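Pattern Testers Wanted for Fall Knit and Crochet Collection

Zonel is a small yarn and pattern studio. We are looking for 12 testers to work through our next set of patterns before they go on sale. Testing starts in September.

The collection is called Toden. It has a crochet shawl, a knit pullover and a pair of colorwork mittens, all written in US terms. You choose one pattern when you apply and tell us your second choice in case the first fills up.

What testers do

Make the complete item in the size you are assigned. Check your gauge before you start and send us the numbers. Keep a list of anything that is wrong, unclear or missing, with the page and row. Tell us how much yarn you used, by weight. Send in your notes by the deadline for your pattern. The shawl has the shortest deadline and the pullover the longest.

We have a shared message board for each pattern. Please look in at least once a week. Danish Sethi runs the board and posts corrections there, usually by 3 in the afternoon.

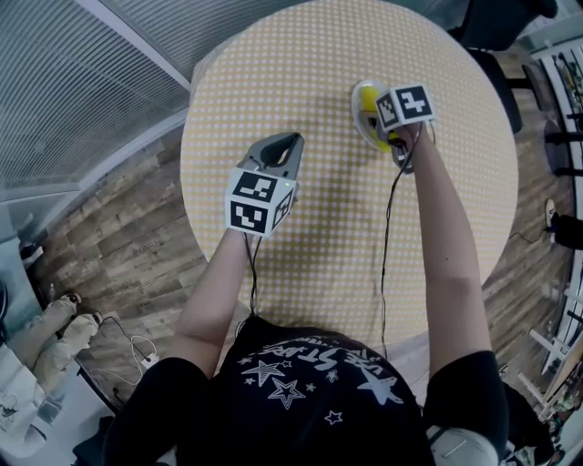
Who can apply

You need to be 16 or older. You should have finished at least one project of the same type, so for the mittens we want people who have already done stranded knitting. Test experience is helpful but not required. We especially need pullover testers for the two largest sizes.

What you get

Testers for the pullover and mittens receive the yarn, in the color we have available. Shawl testers use their own worsted weight yarn. Everyone gets the final version of the pattern they tested, plus one other pattern from our shop. There is no cash payment for this test.

You keep what you make. We may ask to use your photos in the shop listing, and you can say no.

How to apply

Email Xuân Ninh at the address on our contact page with "Toden test" in the subject line. Include your pattern choices, your size, any fiber allergies and a link to or photos of two finished projects. We had over 229 applications last time, so replies may take a couple of weeks.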